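Tindanside teleop work, progress to 2 September 2022

Quick one before the weekend, fuller numbers to follow. Cube sorting is now the main task, pick up small clear cubes with the coloured faces and group them. All shown by remote control from the Gosport bench.
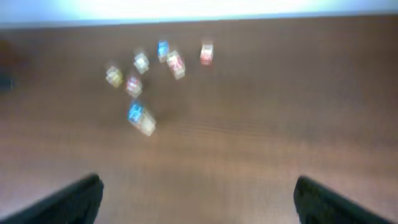 Ruairí Ní Chonaill asked on Thursday's call whether we should drop remote control for this and just guide the arm by hand, as it would be quicker per go. Fair point. Tried it in June. Quicker yes, but the operator's hands end up in the wrist camera view and those runs were no use for training. Staying with remote for now, hand guiding kept for the drawer task where the view matters less.

**Done**

- 900 demonstrations recorded across all tasks, which is the figure we promised for this stage
- 51 thrown out after checking. Mostly dropped cubes, a few where the operator paused too long to think
- Zikent controller swapped in for the old one. Lag much better, operators less tired by the end of a session
- 2 new operators trained, both now working without supervison

**Not done**

- Stacking. Not started, sorry. Grouping took longer than planned
- Written guide for operators. Half a draft, needs screenshots

**Problems**

Blur in the wrist view when the arm moves fast. Shows up worst on the clear cubes, printing on the faces can't be read at all and the edges smear. Have asked operators to slow down on the approach. Some do. Looking at a shorter exposure as well, but then we need more light on the table and the glare off the far side is bad enough already.

Cubes close together are the other headache. Operators nudge them apart with one finger before gripping, everyone does it differntly and the learned policy copies all of the styles at once. Want to agree one way of doing it and re-record that part.

**Money**

Under on travel, over on spares (gripper fingers). Would like to move the travel underspend across, form attached, needs a signature from your side.

**Next 3 weeks**

Re-record the nudging. Finish the guide. First stacking runs if the Fujimoto mount arrives, still no delivery date, chasing again Monday.

Budget sheet to come separately.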